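Small parts in a small workshop: what I keep and where

Nov 17, 2023

I repair lamps and small kitchen machines in the spare room of our flat in Steditz. The room is not large, and for many years my biggest problem was not the repairs. It was the screws. I had them in jam jars, in tobacco tins, in envelopes with a date and no other word. When I needed one M3 screw of twelve millimetres, I went to the shop and bought a new packet, and so I had more and more of them.

In August I took everything out and started again. It took me five evenings. Several readers wrote to ask how I did it, so I put my notes on this page.

First, the sorting. Do not sort by size at the beginning. Pour everything on an old bed sheet and make only rough heaps: metal with a thread, metal without a thread, plastic, electrical, and things you do not know. The last heap will be the largest. Put it in a bag, write the month on the bag, and look at it again after one year. I threw away half of mine and I have not missed it.

Only after this should you measure. A cheap calliper is enough, but a screw gauge card is faster. You put the screw in the hole and read the number. My friend Kenta Sugawara made one for me from a piece of aluminium sheet, with the holes drilled and threaded, and it hangs on a nail by the door. If a screw does not go easily into any hole, it is probably an inch thread. Keep those apart, or you will damage something with them one day.
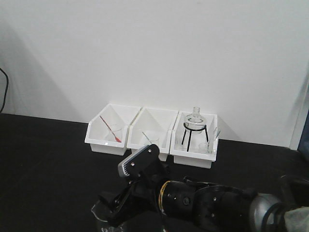

Closed boxes or open ones is the question I am asked most. Closed boxes with many little compartments are good if you travel to your work. At home I find them annoying, as you need two hands and a clear place to open them, and when one falls you must begin from the beginning. For the table I prefer white plastic bins with a low sloped front, pushed close together in a row against the wall. The hand goes in over the low side and comes out with the part, and you need not lift anything. They can also be stacked, but I would not go higher than two unless they hang on a rail. Fill them only to half. A full bin is heavy, and small washers will jump over the front when you search with your fingers.

Labels. I have tried paper, tape and a marker pen directly on the plastic. The marker pen looks fine for a month and then it becomes grey and nobody can read it. Masking tape is better, but change it every year, or the glue stays behind. If this has already happened, rub the place with a little cooking oil, wait ten minutes and wash it with dish soap. Try it first on the underside. Write what is inside in the same order each time: thread, length, head. "M4, 20, flat". With a fixed order you can read a whole row quickly.

Very small parts. Springs, grub screws and lamp contacts should not lie loose in anything. I put them in little bags with a press closing and stand the bags upright, like cards in a library. Carbon brushes go in the same way, with the name of the machine on the bag. The brushes for my old Caltell mixer I keep in its own box together with the manual, as they fit no other machine I have met.

Against rust. Our spare room is on the north side and it is damp in winter. The small packets that come with new shoes help a little, but they must be dried from time to time. For steel parts I put one drop of machine oil on a cloth, put the cloth in a bag with the parts and shake it. Do not do this with electrical parts or with rubber washers.

Kiyoshi Yokoyama wrote to me that he keeps his wood screws with a bit of candle wax, and rubs the thread on it before use. I tried this in oak and the screw goes in much more easily. Dry soap also works, but it can draw moisture and then the screw rusts in the wood.

Next time I will write about sharpening kitchen scissors, which I promised already in the spring.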